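# Nimgate glove build: the gallery

Nimgate is a sensor glove and tracking rig we have been putting together since August in the back half of the Bendthorpe shared workshop. The glove reads how the fingers bend, the printed cube on the wrist tells a camera where the hand is, and the recordings go toward teaching a two-finger arm called Estrella to do small chores. Most of the build log is on the other page. This one is for pictures, with a few notes for people who asked how the glove sits on a hand and how much gear ends up on the table.

The session notes are from 21st February. We planned 20 takes and kept 9. The rest were thrown out because the cube turned too far from the camera and the tracking dropped.
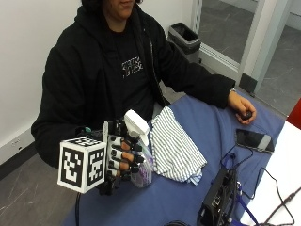
*Photo: Arnel Maglaya / Nimgate build log*

**Spray bottle, right hand.** The glove runs along the back of the hand and over each finger, with a black cap at every tip. The white cube rides on the back of the wrist, and its cable drops straight down from underneath. The folded striped towel is the other half of the chore — spray, then wipe.

The bottle is a harder object than it looks. The grip has to hold the weight while one finger works the trigger, and our early finger links were too stiff for that. The current set is the third version. The links are 3 mm shorter over the knuckles, and the pivots are loose enough to move without clicking.

**Wrist mount.** The first mount was a flat plate with a strap, and it slid every time the arm turned over. The replacement is curved and sits further back. It takes 6 screws, and the cube can come off without undoing the glove. If you print one, print it on its side. Ours split along the layers when printed flat.

**Cables.** Still the weak point. The cable under the cube catches on table edges if it is left long, and it pulls on the mount if it is too short. We have settled on a length that reaches the table with the elbow bent and a bit to spare. A clip halfway up the sleeve would help, but we haven't found one that stays put on a hoodie.

**Table cover.** Plain cloth, one color. The tracking lost the cube more often on the bare white top, mostly under the overhead lights. Any matte cloth should do.

The finger link files and the wrist mount are in the Sitness folder, along with the parts list. The mount file is the one ending in "curved" — the flat one is only kept for reference. Next on the list is a left-hand glove, mirrored from the same files, and then a longer run of takes with the towel.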